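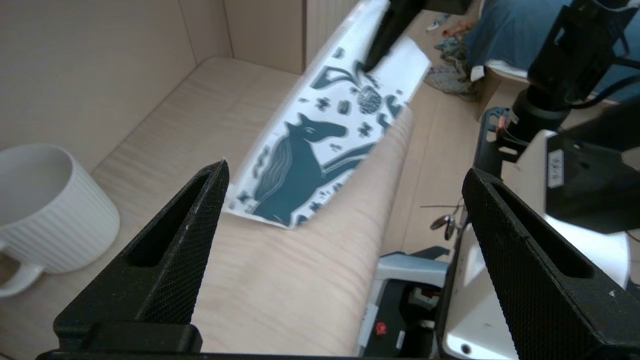

Paper, Print and Pattern: Handout 1
Porcombe Evening School
September 2, 2021

Read this before the first session. If you are reading it during the first session, read quietly.

What the course covers

We look at printed paper of the cheap sort: gift wrap, drawer liners, seed packets, calendars given out by coal merchants. Museums have always been fonder of the expensive sort, so a good deal of what we know comes from people who failed to throw things away. The course runs for 6 sessions of 60 minutes each. The final project is due in December, and it has been due in December every year, a fact that continues to surprise people.

Key terms

Motif. A single figure that can be lifted out and used again: a bird, a pear, a horse. If you can cut around it with scissors, it is probably a motif.

Repeat. The smallest block of design that can be tiled to fill the sheet. Finding the repeat is harder than it sounds. Pick one odd little detail, a bent leaf will do, and look for its twin.

Half-drop. A repeat in which each column starts halfway down its neighbor. It hides the joins and makes the pattern look bigger than it is. Most of the wallpaper you have ever stared at in a waiting room was a half-drop.

Filler. The small stuff between motifs — dots, sprigs, insects, commas with ambitions. Beginners leave it out and then wonder why their sheet looks like a chart of livestock.

Ground. The paper or color behind everything. Leaving it plain saves ink, and saving ink explains more of design history than most textbooks care to admit.

One color or many

Every added color used to mean another block or plate, another pass through the press, and another chance for things to slip. When the colors fail to line up we call it poor registration. When a gallery sells it we call it charm.

Our case study is the Lecomte sample book, which holds 727 patterns, 40 of them in a single color. Students tend to skip those and head for the peacocks. Please don't. A one-color sheet has to do all its work with line, spacing and texture, and you can see at once whether the designer knew the job. Stripes and hatching stand in for shade. A rough edge stands in for fur, bark or feathers, depending on what it is attached to.

Before session two

1. Find one printed sheet at home and bring it in flat. Rolled paper spends the whole class trying to roll up again.

2. Mark the repeat in soft pencil. Soft. The school's copy of the Trisia catalog still carries someone's ballpoint.

3. Read the Dastard leaflet on dyes, pages 1 to 6. It is dull until the arsenic.

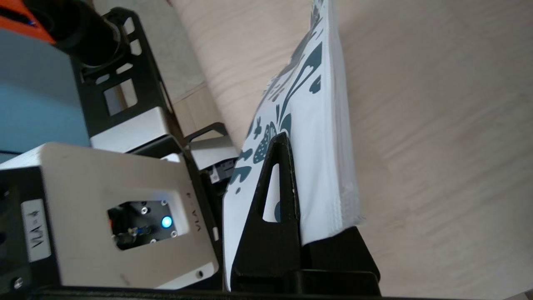 4. Write a paragraph on your sheet: what the motifs are, what the filler is doing, and whether the ground is printed or left bare. Avoid the word "whimsical."

Storing your samples

Keep paper flat, dark and away from kitchens. Clear sleeves are fine for carrying work to class, less fine for leaving it on a windowsill until spring. Do not use tape. Do not use a little tape either. 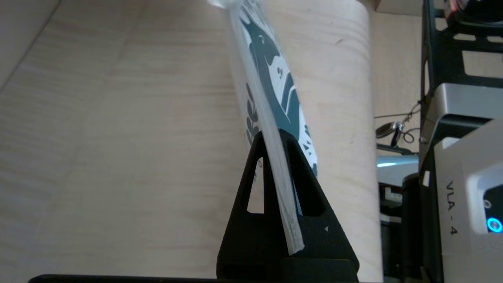 Clear plastic close up, with printed matter behind.

Label the back of the folder, never the back of the sheet. Unlabeled folders go in the box by the door, where several have lived for years.

Next handout: borders, corners, and why corners go wrong.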